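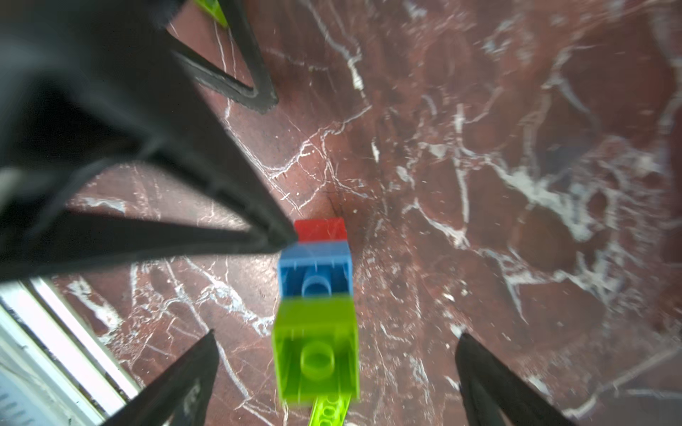 # Foire aux questions : journée portes ouvertes de l'atelier de robotique Zondine

L'atelier Zondine ouvre ses portes au public en février. La présente page rassemble les réponses aux questions adressées le plus souvent au service d'accueil. Elle complète le règlement de visite, qui prévaut en cas de divergence.

## Inscription et accès

### La visite est-elle payante ?

Non. L'entrée est gratuite pour tous les publics. L'inscription préalable demeure toutefois obligatoire, y compris pour les enfants en bas âge. Elle s'effectue au moyen du formulaire disponible dans la rubrique « Visites » du site. Un courriel de confirmation précise l'heure de passage et tient lieu de billet.

### Combien de personnes sont admises ?

La journée peut accueillir 169 visiteurs, répartis par créneaux. Chaque groupe compte au plus 20 personnes. Lorsque tous les créneaux sont complets, le formulaire propose une inscription sur liste d'attente. Les places libérées sont attribuées dans l'ordre d'arrivée des demandes.

### Puis-je modifier ou annuler ma réservation ?

Toute modification se fait à partir du lien figurant dans le courriel de confirmation. Un changement de créneau est possible tant que des places subsistent. En cas d'empêchement, les visiteurs sont priés d'annuler dès que possible.

### Que se passe-t-il en cas de retard ?

Le départ de chaque groupe a lieu à l'heure indiquée. Les retardataires peuvent se présenter à l'accueil, qui leur proposera le créneau suivant dans la limite des places disponibles. Il n'est pas possible de rejoindre un groupe déjà entré dans la salle de démonstration.

### Les locaux sont-ils accessibles aux personnes à mobilité réduite ?

L'ensemble du parcours se situe au rez-de-chaussée. Les personnes ayant besoin d'un accompagnement, d'une place assise ou d'un support en grands caractères peuvent le signaler dans le champ « Besoins particuliers » du formulaire. Les chiens guides et les chiens d'assistance sont admis.

## Déroulement de la visite

### Quelle est la durée du parcours ?

Il convient de prévoir deux heures, échanges compris. Le parcours comporte quatre étapes :

1. accueil et consignes de sécurité ;
2. présentation des activités de l'atelier ;
3. démonstration de manipulation robotisée ;
4. échange avec l'équipe technique.

### En quoi consiste la démonstration ?

La démonstration porte sur la manipulation de briques de construction emboîtables par une pince robotisée. L'équipe présente la manière dont les doigts de la pince s'approchent d'un assemblage de faible dimension, entrent en contact avec lui et le saisissent. Elle commente également les difficultés propres à cet exercice : l'orientation des pièces, la précision de l'approche et le dosage de l'effort de serrage.

Les briques ont été retenues pour cet usage en raison de leur simplicité. Chacun en connaît la forme, et le public peut ainsi juger par lui-même de la qualité d'une prise.

### Pourquoi travailler sur une surface en marbre veiné ?

Un fond uni facilite la reconnaissance des objets par un système de vision. Une pierre sombre parcourue de veines claires présente au contraire de nombreux contrastes, que le traitement de l'image doit distinguer des contours de l'objet à saisir. L'équipe a souhaité conserver cette contrainte pour la journée portes ouvertes, et elle y revient au cours de ses explications.
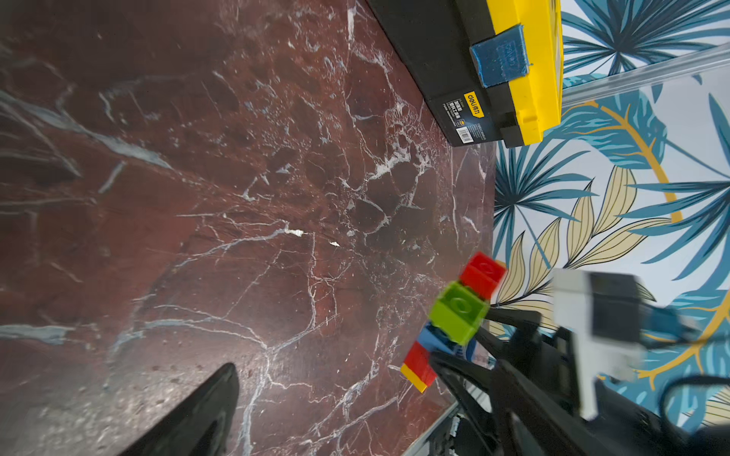

Les visiteurs intéressés par ces questions de vision peuvent demander la fiche technique « Fornen », du nom du programme interne consacré à la reconnaissance de petits objets. Cette fiche de deux pages est remise à l'accueil sur simple demande. Elle traite des fonds chargés, des reflets et de l'effet des mouvements de la pince sur la netteté des prises de vues.

### La démonstration peut-elle échouer ?

Oui. Une prise manquée ou une pièce qui glisse font partie des situations ordinaires du travail de manipulation. Dans ce cas, l'opérateur interrompt le mouvement, explique au public ce qui a été observé et décide s'il y a lieu de reprendre. Un incident de ce type ne présente aucun danger pour les visiteurs tenus à la distance prescrite.

### Le public peut-il piloter le robot ?

Le pilotage est réservé au personnel habilité. Un poste de découverte, dénommé « Ondrejka », permet en revanche de déplacer une pince virtuelle sur écran et de s'exercer à saisir des formes simples. Ce poste est accessible à l'issue de la démonstration, à tour de rôle.

### Est-il possible de poser des questions techniques ?

L'équipe y répond volontiers pendant la dernière étape du parcours. Les questions relatives à des contrats en cours ou à des travaux confidentiels ne pourront pas être traitées. Les demandes appelant une réponse détaillée peuvent être déposées par écrit à l'accueil.

## Sécurité et règles de conduite

### Quelles consignes faut-il respecter dans la salle de démonstration ?

- Rester derrière le marquage au sol pendant toute la durée des mouvements.
- Ne toucher ni la pince, ni les câbles, ni les objets placés sur la surface de travail.
- Attacher les cheveux longs et retirer les écharpes flottantes.
- Suivre sans délai les instructions de l'opérateur.

Toute personne qui ne se conforme pas à ces consignes peut être invitée à quitter la salle.

### À partir de quel âge les enfants sont-ils admis ?

Aucun âge minimal n'est fixé pour la visite. Les mineurs restent sous la responsabilité d'un adulte, présent à leurs côtés à chaque étape. Les poussettes doivent être laissées au vestiaire avant l'entrée dans la salle de démonstration.

### Les photographies sont-elles autorisées ?

Les photographies sans flash sont autorisées pour un usage privé. Les trépieds, les perches et les éclairages d'appoint ne sont pas admis. Les journalistes et les créateurs de contenu doivent obtenir un accord écrit avant leur venue.

## Groupes et établissements scolaires

### Un établissement peut-il réserver un créneau entier ?

Oui, sous réserve de disponibilité. La demande est formulée par l'établissement lui-même, avec indication du niveau des élèves et du nombre d'accompagnateurs. Un dossier préparatoire est transmis après validation. Il comprend un lexique, une présentation de la pince et des propositions d'activités à mener en classe.

### Des visites sont-elles proposées en dehors de cette journée ?

Des visites professionnelles sont organisées à la demande, avec le concours du bureau d'études Wilgate, partenaire de l'atelier. Elles s'adressent aux entreprises et aux organismes de formation. Leur contenu et leurs conditions tarifaires font l'objet d'un échange préalable.

### À qui s'adresser pour une question qui ne figure pas sur cette page ?

Le service d'accueil de Zondine répond aux demandes envoyées au moyen du formulaire de contact, rubrique « Portes ouvertes ». Il est recommandé d'indiquer le numéro de réservation dans l'objet du message.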